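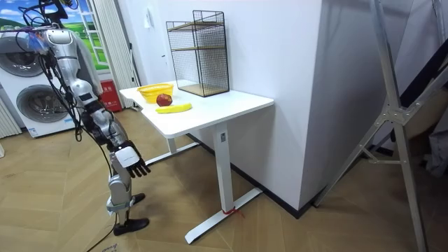
Dellow T-Foot Desk, White
Product code 786
Supplied by Wusau

The Dellow is a fixed-height desk with a rectangular white top carried on column legs. Each front column meets a T-shaped foot bar that sits flat on the floor. It is intended for studios, classrooms, print rooms and shared offices where the desk stands against a wall and is used from the front or from one end.

Finish
White top, white column, white foot bar. The colour is the same across all parts and across batches, so desks bought at different times can be placed side by side.

Assembly
The desk is delivered flat in 2 cartons. The top is in the first; legs, foot bars and fixings are in the second. Check both before starting.

Lay the top face down on a blanket or on the opened carton. Fit the columns loosely, then the foot bars, then tighten everything in the order shown on the leaflet. Turning the desk upright takes two people. Do not lift it by the foot bars.

Once it is in position, press down on each corner in turn. If one corner moves, slacken the foot bar fixings at that end, let the bar settle and tighten again.

Use against a wall
Leave a small gap behind the top if cables need to drop down at the back. The foot bar should be kept clear of anything that would stop it sitting level - folded mats and cable covers are the usual cause of a rocking desk.

Storage on the desk top
The Stikby rack is a black wire-mesh unit with two light wooden shelves, one at the base and one towards the top. It is open at the front and can be turned to face either the long side or the end of the desk. Place taller items on the base shelf. The rack stands under its own weight and does not need to be fixed to the desk, but heavy items should not be kept on the upper shelf alone.

For small loose things such as fruit, keys or pens, the Saliba basket is a shallow oval in yellow woven plastic. It can be rinsed under the tap and dried upside down. The Stikby and the Saliba are sold separately and are not included in the price of the desk.

Care
Wipe with a damp cloth and a little washing-up liquid, then dry. Scouring pads and bleach will dull the surface. Fruit juice and coffee should be wiped up the same day. Tape, string and labels can be used on the column; remove any residue with warm soapy water.

Spare parts
Foot bars, columns and fixing packs are stocked singly. Quote 786 and the name of the part when ordering. Orders for 100 desks or more are quoted separately - contact Kirsty Goodall in contract sales at Wusau with the delivery address and floor level.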